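When Robots Help With the Dishes

Every day at lunchtime, the kitchen at Stillwood has a lot of dirty trays to deal with. Stillwood is a big building where people live when they need some help from nurses and helpers. It has a dining room, a bakery corner and one long kitchen at the back. On a normal day the kitchen sends out 297 meals. Each meal means a plate, and most meals mean a tray or a pan as well.

All of those things have to be scraped, sorted, washed, dried and put away. For a long time people did every part of that by hand. Now a pair of robot arms does some of it.

What is automation?

Automation is a long word for a simple idea. It means getting a machine to do a job that a person used to do. You see automation every day. A washing machine is automation, and so is a door that slides open when you walk up to it. A traffic light changes color without anyone standing there to switch it.

Some machines only ever do one thing, the same way each time. A toaster is like that. A robot arm is different because it can be taught more than one job. The same arm can pick up a plate in the morning and a pan in the afternoon, if someone has shown it how.

Who works in the kitchen?

Tsz-kin Fu is the head cook. He plans the meals and tastes the soup. Saoirse Ó Dubhghaill runs the washing area, and she has done that job since before there were any robots. Lok-yiu Chang bakes the bread and the small pies. Yen-ting Yuen works for a company called Wirkilex, and she comes in to teach the arms and to fix them when they stop.

The two arms came in February. The people in the kitchen call the pair of them Kao. One arm works from the left side of the table and the other works from the right.

What do the arms do?

Their job is sorting. Dirty dishes and trays are set down on a wooden table before they go to the washer. Round things go in one rack and flat things with corners go in another. If they get mixed up, the racks do not fit in the machine, and someone has to take everything out and start again.

A robot arm does not have a hand like yours. At the end it has a gripper, which opens and closes a bit like your finger and thumb. Try picking up a dinner plate using only one finger and your thumb. You have to hold it by the edge, and you have to squeeze enough but not too much. That is the problem the robot has to solve with every plate.
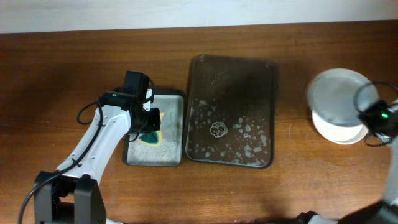
The two arms at the table. The one on the right has its gripper at the rim of a gray round dish, and the left one is over the small metal tray.

Thick and thin cables run to the arms and grippers. Some carry power, which is the electricity that makes the motors turn. Others carry messages, so the computer can tell the arm where to go and the arm can tell the computer where it is. The motors are at the joints. Your own arm has joints too, at the shoulder, the elbow and the wrist.

How does a robot learn a new job?

Yen-ting has to show it. She moves the arms through the job herself, slowly, and the computer remembers the path. Then she does it again with the plate in a different spot. For one kind of tray she did this 40 times before the arms could manage it well.

Baking trays were the hardest. They get spots and marks on them from years in the oven, and a computer can mix up a mark on a tray with a bit of food. People can usually tell by looking, or by rubbing it with a thumb. Kao cannot rub things with a thumb. When it is not sure, it stops and waits, and Saoirse comes over to look.

That happens quite often. On the first day it happened all the time.

What changed for the people?

Saoirse used to spend most of her shift bending and lifting. By the end of the day her wrists hurt. She lifts less now. She spends more of her time checking that things are really clean, and looking after the arms. She learned how to stop them, start them again and wipe down the grippers at the end of the day. Yen-ting taught her, and it took 3 lessons.

She does not like everything about it. The arms are slower than she is. "I can clear that table before they have finished thinking," she says. The washing area also used to be a place where people talked while they worked. With fewer people standing at the table, there is less talking. Tsz-kin has moved the afternoon break so that everyone stops at the same time, and that has helped some.

Lok-yiu was worried about her pans. She has a few that she has baked with for years, and she did not want them scratched. She still washes those ones herself.

Did anyone lose their job?

This is a fair question, and grown-ups ask it too. At Stillwood, no one was sent home. One person from the washing area, Muireann Ó Súilleabháin, moved to the dining room, where she had wanted to work for a while. She now takes meals to people in their rooms and stops to chat with them.

It does not always go that way. In some workplaces, when a machine comes in, there is less work for people, and some of them have to look for something else. That can be very hard for a family. People who run kitchens, factories and shops have to think about this before they buy a machine, and the workers should get a say in it.

Staying safe

There is a line of yellow tape on the floor by the table. When the arms are moving, people stay behind the line. There is also a big red button on the wall. If anyone presses it, both arms stop right away. Everyone in the kitchen has practiced pressing it, including the cooks.

Words to know

Automation – using a machine to do a job that a person used to do.
Gripper – the part at the end of a robot arm that holds things.
Joint – a place where an arm can bend or turn.
Shift – the hours a person works in one day.

Something to try

Put a plastic plate and a plastic bowl on a table. Put an oven mitt on each hand and stack them, then move the stack to the other end of the table. Ask a friend to time you for 30 seconds and see how far you get.

Page last updated 2019-07-10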